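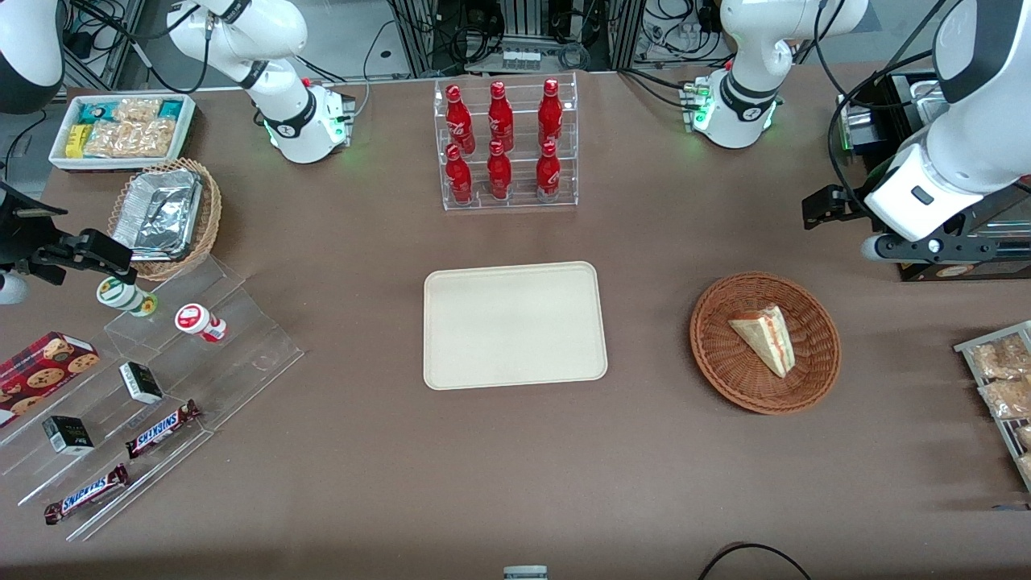 Fig. 4.1 A clear acrylic stepped display on a flat brown-taupe table top.

Chapter 4
Showing Goods: Height, Reach and the Eye

What you will cover
Why height matters in a small shop
The three bands: stoop, reach, stretch
Stepped displays and when to leave them alone
Spacing, gaps and price cards
Keeping a simple display record

Before you start
You need the floor plan you drew in Chapter 3. If you lost it, draw another, it takes ten minutes. Pencil, tape measure, squared paper. Have a real shop in mind. A market stall is fine. So is a school tuck shop.

4.1 A slow shelf in Divville

Smaranda Dumitrescu sold soap, candles and hand cream from a narrow shop in Divville. Good stock, fair prices. One long table down the middle, everything laid flat on it. People came in, walked the length of the table, walked out again. The soap nearest the door sold. The soap at the far end gathered dust.

Her first thought was price. She cut the hand cream twice and sold hardly any more of it. Her second thought was the soap itself, so she changed supplier. Same again.

Then in May her new Saturday girl, Irina Ene, put the slow lines on upturned crates because she needed the table for wrapping. Crates went by the wall. Two heights, nothing clever. The slow lines started to move. Not all of them, the beeswax polish never sold anywhere, but enough for Smaranda to start writing things down.

Keep this case in mind, we come back to it in 4.6 and again in the chapter on stock.

4.2 Flat is hard to read

Think about how you look at a table of goods from a few steps away. You see the front row. You see the tops of the next row. After that it is mostly lids. A label on the front of a jar is no use if another jar stands in front of it.

Raise the back row and the labels come back. Same jars, same table, same number of facings. (A facing is one item seen from the front. Ten jars in a line, one behind another, is one facing. Ten jars side by side is ten. Students mix this up every year, so learn it now.)

Steps do the raising for you. Wood, card, metal, acrylic, a stack of books under a cloth. Clear ones have the advantage that light gets through to the lower rows. They also show every fingerprint and every scratch. Wipe with a soft damp cloth, never kitchen roll, it scratches.

4.3 The three bands

Stoop. Below the knee, more or less. Heavy things, bulky things, spare stock. Children's goods too, if you want children to find them.

Reach. Hip to eye. The best space you have. Put here what earns the most or what people came in for. You can't do both with every shelf so you have to choose, and choosing is most of the job.

Stretch. Above the eye. Good for showing, bad for selling. Nothing glass. Nothing heavy.

Bands depend on the customer. A shop near a primary school and a shop near a care home should not be laid out the same way. Wheelchair users have a lower reach band and it is a narrower one, see the box at the end of 4.4.

4.4 Gaps and cards

Beginners fill every gap. Don't. A customer who has to dismantle a display to pick something up will often leave it alone.

Cyril Crabtree ran the gift counter at Piras, a garden centre, and taught his staff to check with a hand: if your hand can't go in and come out with the item, the row is too tight. Crude but it works for most things up to the size of a teapot.

Price cards. One per line of goods, same side each time, same pen. Small steps take small cards. If the card hides the label then the card is too big.

Working out step depth. Measure the base of your widest item. Add a finger's width front and back. A step 90 mm deep will take a candle tin nicely and will not take a cereal bowl. Total width matters too: a unit 300 mm wide is handy on a counter but looks lost on a long table, so group several or use something else.

Box: Seated customers
Sit on a chair in front of your display. Stay there. What can you read? What can you pick up without leaning on anything? Write both down. Repeat with the till, the card machine and the door handle.

4.5 When not to use steps

Soft goods. Scarves slide off.
Anything sold by weight from a tray.
Very tall items, they hide the step and wobble.
Windy market pitches, unless the steps are weighted or clamped.

4.6 Keeping a record

Smaranda's record was a school exercise book. Left page, a rough sketch of the table. Right page, what sold. She changed one thing at a time and left it for a fortnight. Irina wanted to change everything at once; you can see why, but then you never know wich change did the work.

Headings to copy into your own book:
Place / Item / Height / Facings / Sold / Remarks

The remarks column matters. Rain, roadworks, a school trip. All of it affects sales and none of it is to do with your shelves.

Activity 4A
Choose one table or shelf in a shop you know. Sketch it from the front and from the side. Mark the three bands. Move two items on paper and say why. Half a page is plenty.

Activity 4B
Build a two-step display out of whatever is at hand. Put the same six items on it, then flat on the table. Ask a classmate to read out the labels from the doorway both times. Record the results in your book and bring it to the next lesson, you will need it for 4.7.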